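Notes for the supply chain talk, afternoon slot
Gistach Foods

Opening

Good afternoon, and thank you all for coming back after lunch, which I know is asking a lot. (Wait for the door to close, people will still be finding chairs.) I run ingredient buying at Gistach, and I've been asked to talk about what we learned from the year cocoa butter got so expensive. I'll try to keep it to 20 minutes, though my team will tell you I've never managed that yet!

Say hello to the Rekcombe folks if they're in the front again.

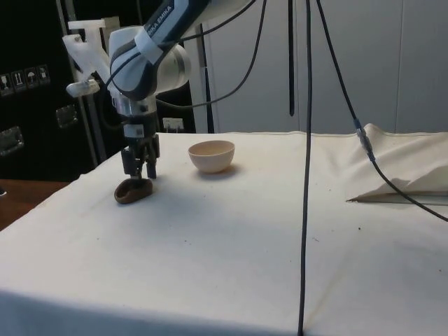 How we used to buy

We had 2 suppliers for cocoa butter, Bloxham and Motell, and we'd been with both of them so long that the contracts more or less renewed themselves. Everyone liked each other. We bought in the spring, we bought again in the fall, and we kept very little in the warehouse between times, as storage costs money and the trucks had always shown up.

Then the price moved, and it kept moving. I remember opening the quote one morning in June and thinking somebody had typed it wrong. (Pause here, people usually laugh.)

What we changed

The first thing was simply to write down everything we buy. I'm a little embarrassed to say we'd never had it all in one list. It came to 491 ingredients, counting flavors and colors, and 88 of those came from a single supplier with no backup of any kind. Mention the vanilla here if there's time, skip the lecithin story, it runs long.

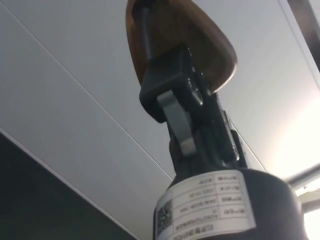

After that we sat down with Bloxham and asked for smaller, more frequent orders at a fixed price, and they were kinder about it than I'd expected. Motell wanted a longer commitment. We went back and forth on that for weeks, and in the end we gave them the longer term in return for holding some stock for us at Rekcombe.

It does cost us more in a quiet year. I'd like to be upfront about that, especially with the finance people in the room, bless them. If someone asks how much, offer to talk at the coffee break.

Questions

Leave plenty of time. Repeat each one into the microphone for the back rows.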